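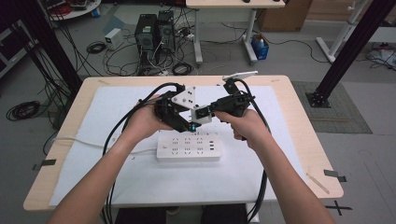

Lindiwe Fourie
Member, Home and Repairs board

Home | Boards | Unanswered | Members | Log in

Is a paid "extended cover" plan worth it on a washing machine?

Posted Fri 17 April in Home and Repairs

I bought a Drosteo front loader from the Pikmont shop near us and the salesman spent longer on the cover plan than on the machine. It's called Pruvum Plus. You pay monthly, and it starts once the ordinary guarantee ends. According to him the bearings on "all modern machines" go soon after that and a repair costs nearly as much as a new one. If that's true I'd like to know why he was selling me the machine in the first place.

I've read the leaflet twice. It says "full peace of mind" on the front and then has a page of small print on what isn't covered, including door seals, hoses, "cosmetic parts" and anything put down to hard water. We have very hard water. It also says they may offer a voucher in place of a repair, and the voucher can only be spent at Pikmont.

My last washer ran for eight years with one repair, a drain pump, and I paid for that myself. I have until July to decide, after which he says the price goes up. I don't much believe that either. Has anybody here claimed on one of these and got what they were promised? I'm less interested in hearing from people who pay for it and feel reassured.

Thulani Kekana
Regular

I had Pruvum on a dishwasher, the ordinary one, before they added the Plus. I claimed twice in three years. The first time a man came after six days, changed the inlet valve and left, and I had no complaint about him. The second time they decided the fault was limescale and closed the claim over the phone. No one had been to look at it. I asked how they could tell and was read a paragraph from the terms.

So it does pay out sometimes. Whether it pays out for you, with your water, I'd doubt. Ask them in writing what they count as hard water damage and who decides. If the reply is another leaflet you've got your answer.

On the price going up, mine was "about to go up" as well. I cancelled, and they rang me the same month with a lower offer.

What I do now is put the monthly amount into a separate savings account. It has paid for a heating element and there's money left over. That wouldn't have helped if the machine had died in the first few months, but that's what the guarantee is for. Check how long yours runs as well, some makers add time if you register the serial number. The shop didn't mention that to me.

One more thing, if you pay on a card look at whether it renews by itself. Mine did.

Mokgethi
New member

just get the cover, washing machines are all rubbish now. my sister has it on everything and never had a problem

Lindiwe Fourie
Member, Home and Repairs board

Never had a problem with the machines or never had a problem claiming? Those are two different things and the first one means she's been paying for nothing.

Thanks Thulani. I've emailed them about the limescale wording and who makes the decision. I'll post what they send back, if they send anything.

Filed under: Appliances, Guarantees and cover, Consumer rights

Contact us | Board rules | Copyright remains with individual posters | Back to top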